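Buying a gripper arm for sorting work: your questions, my answers

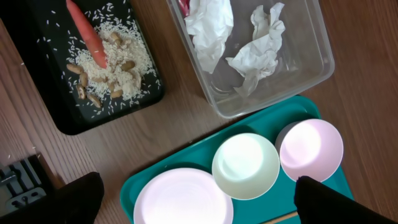 Peanuts, a carrot and a lot of rice, with the dishes alongside.

Which arm did you end up buying?
The Sidholm, with two-finger grippers. I had my heart set on the Bandix for months, but the spare fingers cost a fortune to ship to Brernness!

What else should I budget for?
Mounts, cables, spare finger pads and a decent power board. I put aside $104 for trays, bowls and plates, and I'm still glad I did (colours you can tell apart are worth paying for).

Do I need a special bench?
Nope. Mine's an ordinary wooden tabletop. Measure how far the arm reaches before you buy one, though.

Is real food a running cost?
A tiny one. Rice is cheap, and peanuts in the shell keep for ages. Carrots go floppy, so I buy two at a time.

Lease or buy?
I leased from Singhal for two months first. If you can't decide on a model, I'd do the same again. Ask whether the wrist camera is included, as mine was billed separately.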